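### 3. What the stamped sheets told us

I should say up front that I came to this from the paper side. I've been fussing over stamp pads and grid sheets since my school library job, and when Verena Eder asked me to help write up the office-stamping part of the Sekach study, I said yes before she'd finished the sentence (she'll tell you the same). So this section is mostly about ink, paper and where the marks end up, and it gets a bit nerdy about all of them!

The question we started with is a small one. If you give a person a sheet ruled into cells and ask for one mark per cell, how far do the marks wander, and when do they begin to land on top of each other? People who stamp forms all day have strong opinions on this. Fadwa Saber did it for years at a shipping desk and she swears the trouble starts with the angle of the wrist, long before the ink gets thin. I was on the side of the ink. We had a friendly bet going, and I'll get to how it came out.

We collected 918 sheets in total. Every one was ordinary white paper printed with a grid, and every one was done at a plain table with nothing fancy underneath. We tried a soft mat under the paper early on, in July, and dropped it after 2 sessions (the prints looked gorgeous and told us nothing about a normal desk).
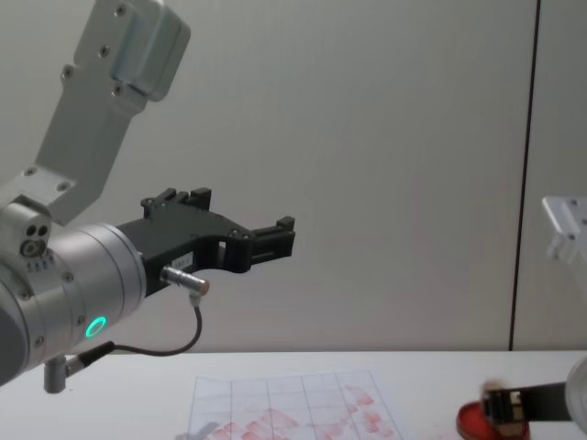 Why use a grid at all, when most real forms have a single box for the stamp?

A single box gives you one mark and one chance to measure it. With a grid, you get a whole run of marks from the same hand and the same pad on one page, so you can watch the drift build up, and the ruled lines give you something straight to measure the tilt against.

I read each sheet by hand with a clear ruler and a cheap protractor, and yes, it took forever. For each mark I wrote down three things: which cell its center fell in, how far it leaned off the vertical lines, and whether any edge was smeared. When two marks overlapped so much that I couldn't tell which center was which, I logged the pair as one "pile" and moved on. Verena didn't love the word pile, but she couldn't come up with a better one, and so it stayed in the tables.

The sheets sorted themselves into a few loose families pretty fast. Some were tidy, with the marks sitting politely in their cells. Some were tidy in one corner and then went downhill. And then there were the crowded ones, my favorites, where the marks gather in one part of the page and leave other cells almost bare. Figure 1 goes with that last family. Its marks are pinkish red and rectangular, they lean every which way on the diagonal, and they bunch up toward the middle and the lower right. Plenty of them are smudged, too.

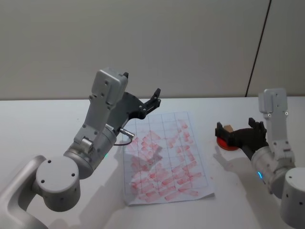

**Figure 1.** A crowded sheet on the table, with overlapping marks across most of the grid.

Crowding like this was a headache for scoring, so we set a rule. A sheet went into the main analysis only if I could pick out a center for at least 62 percent of its marks. The cutoff came from a pilot batch where Fadwa and I scored the same sheets separately and compared notes; past that point we mostly agreed, and under it we might as well have been reading tea leaves. Sheets that missed the cutoff still count in the smudge results in Section 4, where you don't need a center at all.

A word about the pads. We used two, a Flekix and an Esposito, both red, both fresh out of the wrapper at the start. I expected the color to give us trouble in the overlaps, and it did: two light marks on top of each other can pass for one heavy mark if you're tired. After I caught myself doing that I switched to reading under a desk lamp, with a break after every 4 sheets, and I went back and redid the first batch from scratch. That re-read was finished on 16/10/2022, and those are the numbers we report.

Now, the bet. Tilt and overlap went together in our sheets much more often than faint ink and overlap did. If the first few marks leaned, the later ones tended to lean as well, and the corners began poking into the neighboring cells. Faint marks showed up all over the place, on tidy sheets and messy ones alike. So Fadwa gets her lunch. I'd still like to see somebody run this with a nearly dry pad, as ours never got that far, and I suspect a person who presses harder to squeeze out the last of the ink will start twisting the stamp too. That's a hunch and we have no data on it.

One more thing for anyone who wants to repeat this. Tape or no tape makes a difference in how you read your results. A sheet that can turn a little under the hand gives you marks that look tilted against the grid even when the hand never changed its angle. Our note sheets (we kept them in the Gisto binder, along with the scoring forms) have a column for whether the paper was taped, and I only began filling it in properly after the pilot. For the earlier sheets that column is blank, so we left them out of the tilt comparison and kept them in everything else.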